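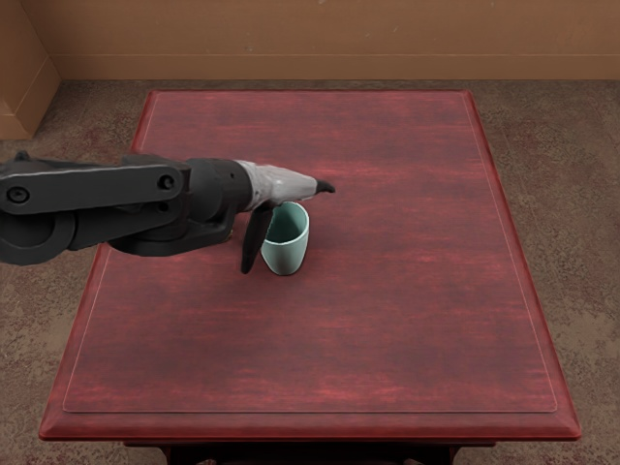

Protokoll der Arbeitsgruppe Innenausstattung, Haus Clustasville, Sitzung im Oktober, Beginn 16:30 Uhr. Die Beschlüsse der letzten Sitzung zum Bodenbelag im Lesesaal wurden ohne Änderung bestätigt. Zu klären war als Erstes der Farbton der Arbeitstische. Mersha schlägt Rot vor, wie bei dem abgebildeten Holztisch, und zwar für die Werkräume im Erdgeschoss. Im Lesesaal bleibt es bei einem hellen, matten Ton. Amarasinghe weist darauf hin, dass kräftige Farbtöne bei seitlichem Tageslicht ungleichmäßig wirken können, und bittet um Musterflächen an der Fensterseite.

TOP 2: Beschichtung
Es liegen zwei Angebote vor. Fortin bietet ein Hartwachsöl an, zweimaliger Auftrag, Zwischenschliff nach Trocknung. Sikano bietet einen wasserbasierten Lack an, der schneller belastbar ist, sich aber punktuell schlechter ausbessern lässt. Die Kosten liegen bei Sikano um rund 2000 Euro höher. Strittig blieb die Beständigkeit gegen Handdesinfektionsmittel. Beide Datenblätter nennen dazu nur allgemeine Angaben – eine Prüfung nach Norm ist nicht beigefügt. Shewit Mersha fordert die Prüfberichte nach.
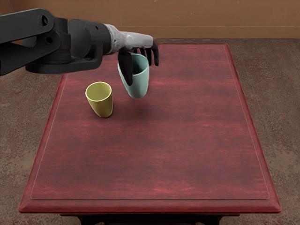
Bis zum Eingang der Berichte wird keine Bestellung ausgelöst. Der Schreiner kann die Kantenbearbeitung unabhängig davon vorziehen. Die Fasen werden einheitlich ausgeführt, der Radius an den Ecken ist der Zeichnung zu entnehmen.

TOP 3: Raumklima
Debashish Amarasinghe berichtet über die Messungen im Lager. Die relative Luftfeuchte soll dort zwischen 40 und 50 Prozent liegen und wurde im September mehrfach überschritten. Ursache ist vermutlich das gekippte Oberlicht auf der Nordseite. Das Oberlicht bleibt bis auf Weiteres geschlossen. Der Datenlogger wird von der Außenwand an den Mittelpfeiler versetzt.

TOP 4: Bestuhlung
Stetach hat den Musterstuhl geliefert. Die Sitzhöhe passt, die Gleiter sind für den neuen Boden zu hart. Es wird die Ausführung mit Filz angefragt.

Beschlüsse
Musterflächen in zwei Rottönen und einem hellen Ton, zuständig: Amarasinghe. Prüfberichte von Fortin und Sikano, zuständig: Mersha. Anfrage Filzgleiter bei Stetach, zuständig: Mersha.

Ende der Sitzung 18:10 Uhr. Protokoll: D. Amarasinghe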